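Plelldale Dental Office Managers List
Re: Night guards, lab turnaround and what we tell patients
From: Siham Cherkaoui
To: list members
Date: July 20, 2020

Hello all,

Replying to Rūta's message and to the two people who wrote to me off list with much the same question. Her message is quoted first because the digest cut the end of it.

> From: Rūta Kivi
>
> We are getting a lot of calls for night guards. More than I remember in
> my time here. Patients say they wake up with a sore jaw, or they have
> chipped something, or a spouse complains about the noise. The dentist
> is happy to make guards for them but the front desk is struggling with
> three things.
>
> First, the lab. We use Atard and they used to be quick. Now the cases
> come back when they come back, and we have already booked the delivery
> visit by then, so we are moving people and they get annoyed.
>
> Second, insurance. Some plans pay, some do not, and some say on the
> phone that they will and then send a denial. I would like to know what
> wording other offices use when they give an estimate.
>
> Third, patients who bought a boil-and-bite guard at the drugstore and
> want us to adjust it. Do you do this? Do you charge?
>
> Also if anyone has a care sheet they like, please send it. Ours is a
> photocopy of a photocopy and still mentions a denture brush we have not
> sold for years.
>
> Thanks,
> Rūta

I'll go in her order.

1. The lab

We also use Atard for guards and for some of our retainers. Same experience. I called and spoke with Hatem Benkirane, who handles accounts there. He said they are running fewer people per shift and that hard acrylic guards are the slowest item. Dual laminate guards (soft inside, hard outside) move faster because they come off a different bench. He did not promise a date for getting back to normal. He said to ask again in September.

What we changed at our office is the booking. We used to make the delivery visit at the same time as the impression visit. Now we don't book delivery until the box is in the building. The patient leaves with a card that says we will call when the guard arrives. We have had very few complaints about this. People mind being moved a lot more than they mind waiting for a call.

The catch is that somebody has to own the calls. Ours is Aicha Belhaj. When a box comes in, she opens it, checks the name and the prescription against the slip, checks that the opposing model is there, and calls the patient before lunch if the box came in the morning. If she gets voicemail she leaves one message and tries again the next working day. After that she sends a letter. Before she took this over we had finished guards sitting in a drawer, and one of them had been there long enough that the patient had a new crown and the guard no longer seated. We remade it at our cost.

If you have patients who are in pain and can't wait, ask your dentist about a temporary anterior piece made chairside. I'm not going to get into who should have one because that isn't my department, but ours uses them for short periods and it takes pressure off the desk.

Also, scan or impression, check it before the patient leaves. We sent back more cases for poor impressions last winter than we should have, and each one added the whole turnaround again. The assistants now have the dentist look at every impression while the patient is still in the chair. It adds a couple of minutes.

2. Estimates

We stopped saying "covered" on the phone or at the desk. The word we use is "estimate," and it is printed on the form. The wording is:

"This is an estimate based on what your plan has told us. Your plan decides what it pays after it receives the claim. You are responsible for any part it does not pay."

The patient signs under it and gets a copy. Radwa Cherkaoui wrote it for us when she was doing billing at the Abdelaziz office (yes, she is my cousin, several of you have asked). They still use it there too.

For guards in particular, ask the plan these things and write down the answers with the name of the person and the reference number:

Is an occlusal guard a benefit on this plan at all?
Is it paid for grinding, or only after gum surgery or for a jaw joint diagnosis?
Is there a frequency limit, and does it count from date of service or by plan year?
Is there an age limit?
Do they pay on the impression date or the delivery date?
Do they want a narrative, photos, or both?

The last but one has caught us more than any other. If the plan pays on delivery date and you bill on impression date, it comes back. With the lab slow, the two dates can now fall on either side of a plan year, so look at that before you tell someone what is left of their maximum.

Check which code you are using as well. There are separate ones for hard full arch, soft full arch and hard partial arch. When our dentist switches from hard to dual laminate because of the lab delay, the note has to say so, and the desk has to hear about it before the claim goes out. We now have the assistant write the type on the routing slip.

On denials, we appeal if there is visible wear and a photo to show it. A short letter is enough. Ours is one paragraph: what the patient reported, what the dentist found, what was made and why. Some get paid on appeal. If there is no photo we don't bother, and the patient pays the balance as they agreed.

We ask for half at the impression visit and half at delivery. If a patient needs to spread it out, we allow up to 6 payments, all on a card on file. We tried sending paper statements for guards and it was not worth the stamps.

3. Drugstore guards

We don't adjust them and we don't charge for looking at them. If someone brings one to a checkup, the dentist will look at how it fits and say whether it seems to be doing harm. Trimming it is another matter. The material grabs the bur and smears, and once we have touched it, it is ours as far as the patient is concerned.

What the desk says: "The doctor can look at it during your exam, but we are not able to adjust guards that were made somewhere else." Nobody has argued much. For the ones who do, we offer a regular 20 minute visit to talk about a custom guard, at the usual limited exam fee.

Guards made by another dentist are a bit different. We will smooth a rough edge on a hard acrylic one if the dentist agrees, with a signed line in the chart that we are not responsible for the fit.

4. Care sheet

I have pasted ours here so no one has to open an attachment. Change the phone line and use it as you like.

CARING FOR YOUR NIGHT GUARD

Brush and floss before you put the guard in.
Rinse the guard with cool water when you take it out.
Brush it with a soft toothbrush and a little mild dish soap. Toothpaste can scratch it.
Let it air dry before you close it in the case.
Wash the case too, at least once a week.
Do not use hot water, the dishwasher or the microwave. Heat will change the shape.
Do not leave it in a car.
Take it out before you eat. It is not made for chewing.
Keep it away from pets. Dogs like them very much.
Bring it to every checkup so we can look at the fit and clean it.

It is normal for the guard to feel tight the first few nights. Your bite may feel a little odd for a short time after you take it out in the morning. Call us if:

your teeth or jaw hurt more after two weeks than before
the guard rocks, cracks or has a sharp edge
your bite still feels different by midday
you have had a filling or crown since the guard was made

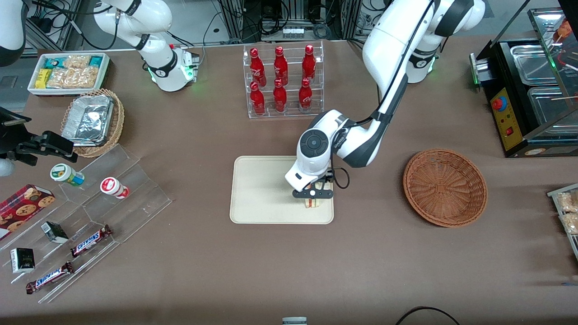
On the line about bringing it to checkups, put it in your reminder texts as well. We added "please bring your night guard or retainer" to the message that goes out 2 days ahead and a good share of people now turn up with it. The hygienist drops it in the ultrasonic cleaner during the visit. Use a fresh bag and fresh solution for each one, and label the bag. We had two clear guards get mixed up once and it was not a pleasant afternoon.

For cleaning tablets, we keep the Gritora ones at the desk in the box of 60. They sell slowly but steadily. Patients can do without them if they brush the guard every day, and we tell them so. If you do stock them, tell patients to rinse the guard well after soaking, and check first that your lab is fine with tablets on the material they use. Hatem said anything is fine on the hard acrylic but to keep the soak short on the soft liner.

One more item that Rūta didn't ask about but which came up in one of the off-list messages. Patients with clear aligners or retainers sometimes ask for a guard as well. Please don't let the desk answer that one. Some retainers are thick enough that the dentist is happy to leave things alone, and a guard over teeth that are still moving is a waste of the patient's money. We put these callers straight into an exam slot and write "grinds, wears retainer" in the note so it doesn't get booked as an impression visit.

If anybody is using a different lab for hard guards and likes the fit, please post the name and the turnaround to the whole list and not only to me. Our dentist is willing to try a second lab for a few cases and see. I would also like to know if anyone has a plan that has started accepting scans of worn teeth in place of photos with the appeal letter.

Rūta, I will mail you a few of our printed arrival cards so you can see the layout. Let me know whether the old street address still works.

Siham Cherkaoui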